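一台夹爪的保养日

特写｜Distix洗涤分拣线，工位“Kekana”

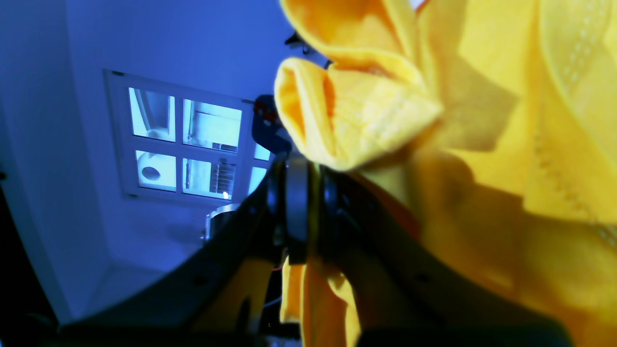

腕部相机里的夹爪与一件黄色织物，左侧是带玻璃格的白墙。

星期天停线。车间的大灯只开了一半，烘干区的风机还在低速转，隔着门能听见。Vlastimil Kuruc推着工具车进来，把一块磁吸托盘放在控制柜顶上，然后在柜门的记录纸上写下日期：2月6日，星期日。

这条线属于Distix，一家给旅馆、健身房和几所护理院洗布草和衣物的工厂。Kekana是线上末端的一个单元：一条机械臂，一只两臂合拢的黑色夹爪，一台装在腕部的小相机，负责从堆里抓起洗好的织物，提起来，找到边或者袖口，再送到展开台上。前面的工序都是老机器，洗、脱水、烘干，几十年里变化不大。抓布这一步原来由人来做，现在白班由Kekana做，夜班仍由人做。

Kuruc在这里负责维修。他以前修印刷机，改行修洗衣设备，再后来厂里买了机械臂，他就跟着学。他说机械臂本身不太需要他，减速器、电机、抱闸，按手册上的周期来就行。费时间的是末端那一截，从法兰往外，夹爪、相机、线，一年里大部分的停机都出在这里。

“布是软的，大家就以为布不伤机器。”他说。

拆之前先看

保养的第一步是不断电的。Kuruc让单元以手动低速抓一件黄色的厚织物，这件是固定的测试件，表面有细密的毛圈一样的纹理，边上有缝线，吸光，也容易起褶。他选它的理由很简单，颜色和黑色夹爪分得开，夹在哪里、夹了多少，在屏幕上一眼能看清。

他把腕部相机的画面调到平板上，停住机械臂，看了一会儿。布团压在夹爪上，上面有一截卷起来，成了一个朝左开口的筒，像袖口，也像下摆。夹爪中间的圆柱形轮毂正好在这个筒的下方。一部分布从轮毂下面垂下去。

他看三样东西。先看布有没有盖到轮毂。轮毂附近有活动间隙，毛圈卷进去一点，夹爪就合不到位，控制器会以为抓到了厚的东西。再看两条臂上的小螺丝孔，孔口周围如果有一圈发灰的绒，说明里面积了毛。最后看两臂之间的那两根细线，一红一蓝，从机构中间穿过去，画面里只在靠下的缝隙中露出一点。

线是他最不放心的。Kekana装好的头两个月，单元报过很多次夹爪通讯中断，每次重启都好，过一阵又来。供应商远程看过日志，建议换控制板。换了，还是断。后来Kuruc把单元放在手动档，一度一度地转腕关节，转到某个角度，报警出来，退回去，报警就能清掉。线在那个角度被拉直了，外皮没破，里面的铜丝断了几股。

从那以后，他每次保养都先在画面里找这两根线。看得到一点，而且是弯的，就可以。看不到，或者绷成直线，就要拆开重新理。

断电、挂锁、等

看完画面，机械臂把布放回筐里，退到维修位。维修位是调试时定的，夹爪朝下，离地的高度刚好让人坐在矮凳上干活。控制柜的主开关拉下来，挂锁，钥匙放进Kuruc自己的胸袋。然后他等。手册要求等电容放完电，他的办法是去倒一杯咖啡，喝完再回来。

Distix的规定里，锁只能由挂锁的人摘。有一年12月赶节前的货，有人为了省时间，把钥匙留在锁上就钻进了围栏。没有出事，但工厂之后换了一种锁，开着的时候钥匙拔得出来，也只有一把。

清毛

烘干过的布掉毛，这是洗衣厂里所有机器共同的毛病。毛落在导轨上会和油混在一起，变成一种灰色的、有点像毡子的东西。落在相机上，画面边缘会慢慢发糊，糊得很匀，操作工往往看不出来，只觉得最近单元抓得不如从前准。

Kuruc不用压缩空气吹夹爪。厂里别的地方都用，围栏外面就挂着一把气枪。气枪能把表面的毛吹走，也能把剩下的吹进轴承座。他用一台小吸尘器，接一根细软管，再配一把剪短了毛的油漆刷，一边刷一边吸。轮毂周围用镊子，螺丝孔用木牙签。牙签断在孔里比钢针断在孔里好处理。

刷下来的东西他会看一眼。颜色杂是正常的，说明什么布都有。有一次刷出来的毛几乎全是白的，他去查，发现是一家客户新换的浴巾，第一轮洗涤掉毛特别厉害。那批浴巾后来改成单独烘两遍再上线。

相机镜头用无尘布和一点异丙醇，从中间往外擦，擦一次换一面。镜头的保护片是可以拆的，库房里备着。他换下来的旧片不扔，攒在一个饼干盒里，刮痕不重的可以给别的单元应急。

夹爪的两条臂

清完以后是机械部分。夹爪的两条臂带弧度，从两侧兜过来，中间由轮毂连着。Kuruc用手把臂掰到半开，左右轻轻晃，感觉间隙。这一步没有写进厂里的表格，他认为应该写，但写不好，因为晃动多少算多，只能靠手。他带徒弟时让徒弟先晃一只新的，再晃一只报废的，晃到闭着眼睛能分出来为止。

间隙大的夹爪也能抓毛巾。问题出在薄的东西上，枕套、餐巾、衬衫，两条臂合拢时错开一点点，布就从错开的地方滑走了。操作工看到的现象是单元反复去抓同一件，抓起来，掉下去，再抓。系统会把这些算成抓取失败，而不会说是轴承该换了。

这一天的间隙不算大。他把固定螺丝逐个复紧，用扭力扳手，按图纸上的值，拧完在螺丝头和壳体之间画一道白漆线。下次来，线还对着，就不用动。线错开了，先不急着拧，要先弄清它为什么松。

左臂外侧的一个位置被磨亮了。他用手电照，又用指甲刮，没有毛刺。毛刺是大事，一个肉眼看不见的小尖，能在一天里给几百件针织品都拉出一根线头，客户退货时很难说清是哪一道工序弄的。他拿一只旧丝袜套在手上，顺着臂的表面摸过去，丝袜没有挂住。这个办法是从一位缝纫机修理工那里学来的。

重新理线

到了红蓝两根线。Kuruc把护套松开，线抽出来一截，检查外皮，再按原来的走法放回去。他强调“原来的走法”。夹爪的线路有两种走法都能装得进，一种从轮毂后面绕，一种从侧面直接过。直接过的好装，短，看着也利落，装上当天没有任何问题。绕的那种要多留一段余量，余量留少了会绷，留多了会鼓出来，被布钩住。

他把腕关节松开抱闸，用手慢慢推到两头的极限，每推一段就低头看线。然后在护套的出口扎一根扎带，剪口朝里，用手指确认没有尖角。扎带的剪口也能钩布。

Jonatan Björklund是在这个时候进来的。他给单元做程序，平时不在厂里，星期天过来是因为只有星期天能让他占着机器。他带了一台笔记本和一块印着棋盘格的标定板，放在展开台上，等Kuruc把锁摘掉。

标定

相机只要动过，哪怕只换一块保护片，就要重新标定。机械臂带着相机，从不同的角度去看标定板，程序由此算出相机相对于手腕的位置。全部走完要36个姿态，Björklund说可以少，但他不愿意少。早先用的姿态少，结果标定在台子中间很准，到了台子边上就偏，而布总是堆到边上去。

标定的时候厂房要安静一些，指的是光。围栏一侧的白墙上有玻璃格，透过去看得见里面的亮处，相机转到那个方向，亮点就会进到画面里。白墙本身在相机里偏蓝。这两件事都给Björklund添过麻烦。偏蓝的墙前面，黄的、红的织物很好分，浅蓝色的床单就很难，边缘会和墙融在一起。他最早的做法是调白平衡，调好了床单，别的颜色又不对。现在的做法是抓取时不看那面墙，机械臂提起布以后转一个角度，让腕部相机背着墙去找边。每一抓多花一点时间，失败少了很多。

亮点的问题用遮罩解决，画面里那一块固定不参与计算。遮罩是按机械臂在几个停留姿态下的位置画的，所以机械臂停的位置不能随便改。这件事写在控制柜里侧的一张纸上，字很大。写它之前，有个班长为了方便清扫，把其中一个停留点往外挪了一掌宽，单元有两天专门去抓墙上的光。

找袖口

Kekana的工作里最难的是提起来以后的那一步。一件衣服被从中间抓住，垂成一团，要判断哪里是袖口，哪里是下摆，哪里只是一个碰巧卷起来的褶。这三样东西在相机里可能长得一样，都是一个筒，口朝着某一边，里面比外面暗。

Björklund把测试件又让单元抓了一遍，看程序给出的结果。他不追求每次都认对。按他的设计，程序只要判断“这里有一个口”，第二只手就去夹口的边缘，轻轻往外拉。如果是袖口，拉出来会越来越长，如果是褶，一拉就散，程序把这次作废，换个地方再试。用他的话说，让布自己来回答。

缝线是另一条线索。毛圈料上一排排的针脚在近处是看得见的，像虚线，顺着它走多半能走到边。可是相机离得近，景深浅，贴着夹爪的那部分布常常是糊的，针脚就断了。他试过让夹爪抓得浅一些，布离镜头远一点，清楚了，但也容易掉。现在的抓取深度是Kuruc和他商量了几个星期定下来的，两个人都不太满意。

标签也有用。白色的小标签从布后面露出一角，程序能认出来，通常就意味着附近有一条缝。不过旅馆的毛巾标签位置五花八门，护理院的衣服上又会多缝一块写名字的布，所以标签只算参考。

这些参数存在一个叫Telura的软件里，由一家叫Odine的公司提供，Distix按年付费。Kuruc不用它。他有一本硬皮本，记着每次保养换了什么，手感怎么样，当天车间潮不潮。两边的记录对得上的时候，问题一般好找。去年有一阵，抓取失败在每天上午偏多，软件里看不出原因，硬皮本上写着那几周烘干机换过皮带，早上第一批出来的布还有些潮，发沉，往下坠。烘干时间加长以后就好了。

试跑

下午试跑。规矩是保养后连续抓197件，混着来，毛巾、枕套、衬衫、围裙都有，由人从待分拣的筐里随手拿，不能挑。中间如果因为夹爪停下来，计数从头开始。因为认错了边停下来，不从头，但要记。

Kuruc坐在围栏外面，不看屏幕，听声音。夹爪合拢有一个闷响，布厚就更闷。他说轴承坏之前声音会先变脆。Björklund看屏幕，偶尔在键盘上敲几下，把认错的那几次标出来。两个人很少说话。

跑到一半，一件围裙的带子绕在了夹爪上，机械臂到展开台上松手，围裙不下来。单元按程序抖了两下，还是不下来，停机，亮黄灯。Kuruc进去摘，看了带子绕的位置，在右臂根部，那里有一道台阶。他用手指比了比高度，出来以后在硬皮本上画了个草图。围裙带子的事以前也有过，他打算给那道台阶加一个斜的盖片，先用打印件试，好用再让外面铣一个。

因为是夹爪造成的停机，计数从头开始。Björklund把围裙都从筐里拿了出来，Kuruc又让他放了回去。

第二遍跑完没有停。软件里记下的总抓取次数是从上次更换夹爪轴承算起的，Kuruc没有抄这个数，他抄的是自己在机械臂底座上装的一个机械计数器，只记保养之后的动作，归零，从头再来。上一个周期里，Kekana平均每班处理854件，比夜班的人工少，出错的种类也不一样。人会把两条薄毛巾当成一条，机器很少这样。机器会把一件叠在衬衫里的衬衫整个送上去，人不会。

夜班的人

星期天晚上夜班照常上。夜班不用Kekana，人站在展开台的另一头，机械臂停在原位。几个老员工对它没有太多意见。其中一位在这条线上做得最久，她教过Björklund怎么从一团湿衣服里找领口：不要找领口，找最硬的那一段，顺着往上摸，硬的地方不是领子就是缝。他后来想在夹爪上加一个能感觉软硬的传感器，报价单拿来，厂里没批。

围栏的门在交班前要关好。Kuruc把工具一件件放回托盘，按轮廓对，少一件不许走。扭力扳手调回最低刻度。剪下来的扎带头他用手拢在一起，装进口袋，出了围栏才扔。

下次保养排在四周以后，盖片如果打印得出来，到时候一起装。轴承他已经订了一对，交货期长，先放着。旧的护套里有一根还能用，他在上面缠了一圈胶布，写上“备”，放进了抽屉。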